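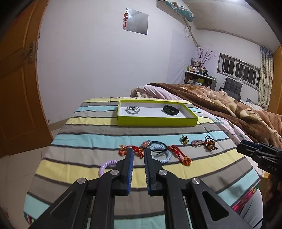 A reader of the first edition asked why the accessories have to come out of the box at all when most of them are going straight back in. The answer is in 5.2. Cords and tassels hook onto clips and bands while they are stored together, and they are easier to separate on a flat surface than inside a shallow box.

5. Laying out and loading small accessories

This section applies to the Grokmont Preveck box, green with white interior, in all sizes. It covers hair ties, clips, bracelets, tasseled charms, fitness bands and short cables. Earrings and other pierced jewelry are covered in Section 7. Revised April 2018.

5.1 Before you start

Choose a flat surface wider than the box. A made bed is suitable if the cover is pulled tight. A striped cover helps with keeping rows straight, but small dark beads are hard to see on a dark stripe, so place those on a pale one.

Move folded quilts and blankets back from the working area. Fleece picks up clip teeth and loose tassel threads.

The box and its lid can both be used as trays. Place whichever one you are loading at the far side of the working area with the open side up. Keep the near side free for the layout.

Note: The Preveck box has no fixed dividers. The Boltadis divider strip is sold separately and is not needed for this procedure.

5.2 Laying out

1. Take out all accessories and place them on the cover. Do not tip the box. Beaded pieces roll, and strings that are already caught will pull tighter.

2. Lay tasseled cords out at full length with the tassel ends pointing the same way.

3. Separate any elastic lying across another item. Thin black elastic is easily missed when it rests on a spiral hair tie.

4. Open spiral hair ties into a loose loop. If two are linked, turn one through the other a coil at a time. Pulling them apart stretches the coils.

5. Set clips down on their sides, closed.

6. Group beaded ornaments behind the cords, away from the front edge of the bed.

Cable and band can go into the tray first if they are already coiled. They take up the most room and it is useful to know how much is left.

Caution: Keep accessories with small beads away from young children and pets during layout. Check the floor on all sides before leaving the room.

5.3 Inspecting and cleaning

1. Look at the knot at the top of each tassel. If it has loosened, tighten it before storing.

2. Comb out dangling strings with your fingers. Do not use a hairbrush.

3. Remove hair from spiral ties and elastics.

4. Wipe the fitness band with a damp cloth, then a dry one. Leave it uncovered until no moisture remains in the buckle or strap holes.

5. Check rhinestone and sequined clips for raised edges. A clip with a loose stone should be wrapped in tissue or left out.

6. Wipe the white interior of the tray. Dye from red thread can mark it if the thread is put away damp. Marks less than a day old usually come off with mild soap - older ones may not.

Caution: Do not use bleach or solvent cleaner on the box. The colored rim will dull.

5.4 Loading the tray
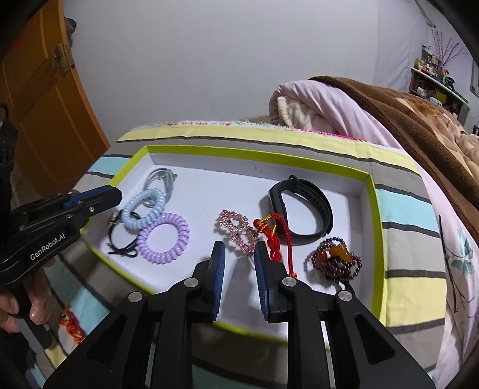
One owner reports doing this in the opposite order, with the smallest pieces first and the cable on top, and finding the spiral ties flattened by September. The order below avoids this and is recommended for all sizes.

1. Coil the cable loosely and place it at the back, on the left. Use a coil no wider than half the depth of the tray. Do not wrap the cable around another item.

2. Curl the strap of the fitness band into a loop and place it on the right. Fastening the buckle is optional.

3. Place spiral hair ties in front of the cable. They may overlap, but should not be pushed inside one another.

4. Place elastics with bows or metal ornaments beside the spiral ties, with the ornament facing up.

5. Place clips in the middle with clear space on both sides. Decorated clips with looped shapes catch thread more than any other item in the box.

6. Lay tasseled charms in front of the band, strings straight and pointing toward you. Tassels still outside the tray go in at this point.

7. Coil beaded bracelets last, at the right-hand end. Larger stones can sit in the center of the coil.

Note: Left-handed users may reverse the layout. Keep the cable and the beaded pieces at opposite ends in either case.

5.5 Closing and storing

1. Check that nothing stands above the rim. The clearance under the closed cover is 13 mm for all sizes.

2. Lower the cover level. If it rocks, lift it off and look for a clip standing on its edge.

3. Carry the box flat, with both hands.

4. Store it flat in a drawer or on a shelf. The shelf must be at least 254 mm deep for the standard size.

Boxes may be stacked. Do not stack a Preveck box under a Xiong storage case - the feet of the case are narrower than the box and will press on the cover.

5.6 If items tangle in storage

Cords around a clip: open the clip fully and lift it away from the cord. Do not draw the cord through the teeth.

Spiral ties joined together: see 5.2, step 4.

Tassel strings bent: lay the charm flat overnight with the strings combed straight. Steam is not recommended for tassels with metallic thread or painted beads.

Bracelet caught in elastic: hold the bracelet still and roll the elastic off toward the nearest end. If a bead has passed through the elastic loop, work it back the same way. Cut the elastic only as a last resort, and keep the blades clear of the bracelet string.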